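Let people photograph the letters

Every reading room I use has a different rule on phones. At the Moussa collection you can shoot whatever you like, no flash. At Wivero it's 6 images a day and a form for each one. Same kind of paper, same kind of reader. Makes no sense to me.

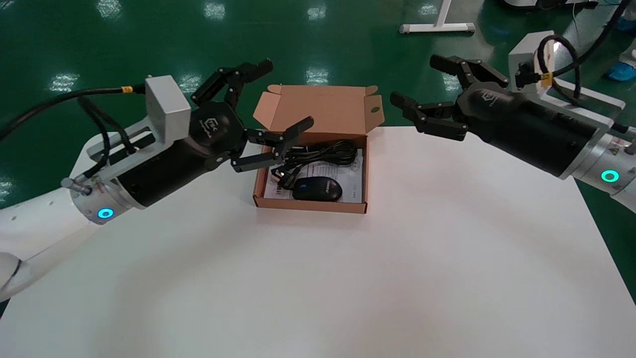
What the limit costs

Time, mostly. I had one afternoon for the Kubo correspondence, 19 folders. Copied by hand till my wrist gave out. Got names wrong, had to write back and ask, and somebody on staff had to pull the folder again. More handling, not less.
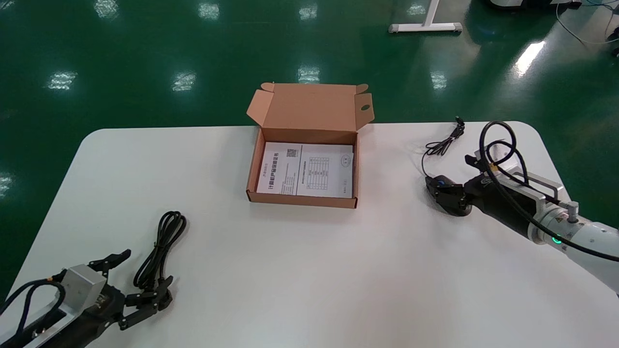 By Ebenezer Dogbe
February 10, 2022

Yes, copyright. I know. But a reader's snapshot for notes isn't a book, and most rooms already make you sign somthing. Let the signature do the work. Ask again when the person wants to publish – that's the point where it matters.

And the fees! Quoted 100 dollars for a scan of one concert program. Grad students can't pay that. Local historians wont.

Wear and tear I take seriously. Fragile stuff, sure, keep it back. Mark the folder. Don't make the whole collection live by the rule for the worst page in it.
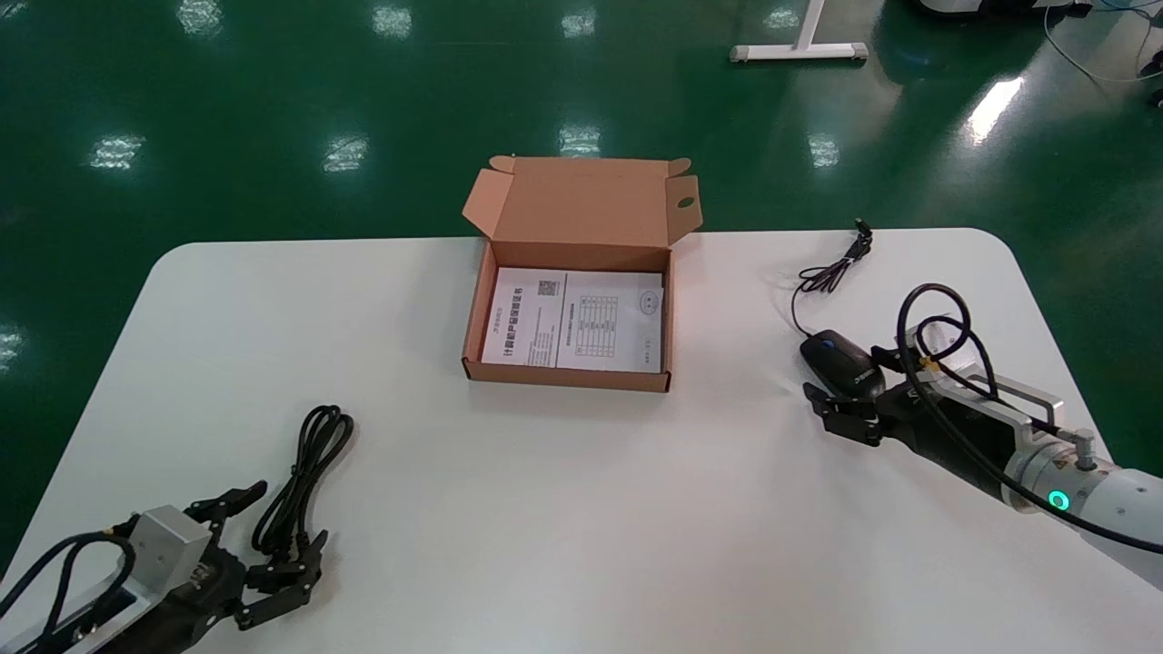

Should a reader still take notes if photos are allowed?
Always write down the box and folder number with each shot, plus a line on why you wanted it. A phone full of unlabeled letters is no use by September.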